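Header card staple or fold-over sticker for small bags?

jurbyprint
Posted 26 June 2023
We pack wool insoles for a small maker called Stevgate. Right now each bag gets a printed card folded over the top with two staples. The shop that carries them, Endholm, says the staples snag on their pegs and wants a sticker instead. First run is 3,000 bags. Has anyone made this switch?

abundio_b
Yes, for a line of bootlaces. We went from staples to a fold-over label and lost most of the stiffness at the top. After a week on the peg the bags sagged and the front text leaned backward. I would keep the card and move the staples in from the corners.

kettleandink
Disagree. The sag comes from thin label stock. Put the sticker over a plain card strip and it hangs fine. Also, a customer can open it without tearing the artwork in half.

jurbyprint
How heavy is the card strip? Our header is 300 gsm now and I would like to stay with one stock for both.

abundio_b
A strip plus a sticker is two parts and two steps. At 3,000 bags that is a lot of handwork. Who is paying for it?

Bouchra Amrani
I do the layouts for Ashour and we had this same argument in December. Two things to check before you spend money. The fold line needs a score, otherwise the print cracks on dark colors. And the peg hole has to go through all the layers, so leave 7 mm clear above it. Print 20 on plain colored paper first, fold them by hand and hang them up with the product inside. 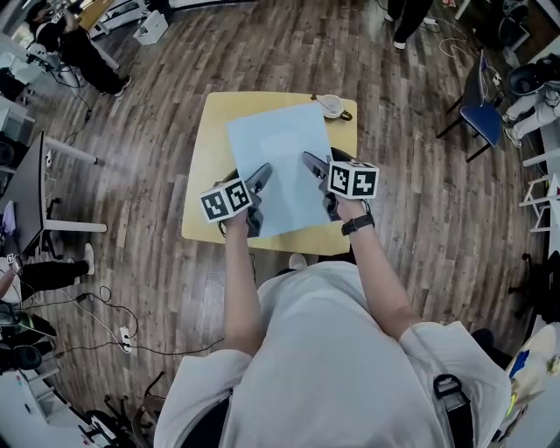 Light blue sheet on the small table

kettleandink
Agree on the score. Not sure about 7 mm, I have used less with no trouble.

Bouchra Amrani
Less is fine for a light bag. Insoles are heavier than they look and people pull down on them.

abundio_b
Still say staples. Ask Endholm if longer pegs would fix it - that costs you nothing.

jurbyprint
Asked them. They won't change the pegs. I'm going to do 200 with the card strip and sticker and 200 with the staples moved in, and let the shop hang both. Will post the die line when I have it.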